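### 3.2 Wall colour and seating time

Participants in the Otlow study were asked to sit in a waiting area for as long as they felt comfortable, then to rate the room on a short form. All 84 lived in Brelport or the neighbouring suburbs, and none had visited the building before. Sessions ran over 2 weeks in November, with the heating left at the same setting throughout.

Earlier work at Plerum had compared white and cream walls only. We added a muted grey-green, in a matte finish, and kept furniture and lighting the same across conditions. Artwork was treated as a separate factor — a familiar print was used so that few people would need to study it.

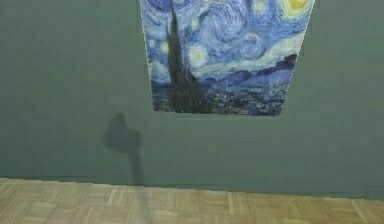 **Figure 4.** Rendered interior: grey-green wall, light tan parquet and a reproduction of van Gogh's *The Starry Night*.

### 3.3 Ratings

Forms were coded by Ajith Rai and checked against the session log. Two were left out because the comfort scale had not been filled in. Colour had a small effect on how calm the room was judged to be, and no clear effect on how long people stayed. Noise from the corridor was the most common complaint in every condition.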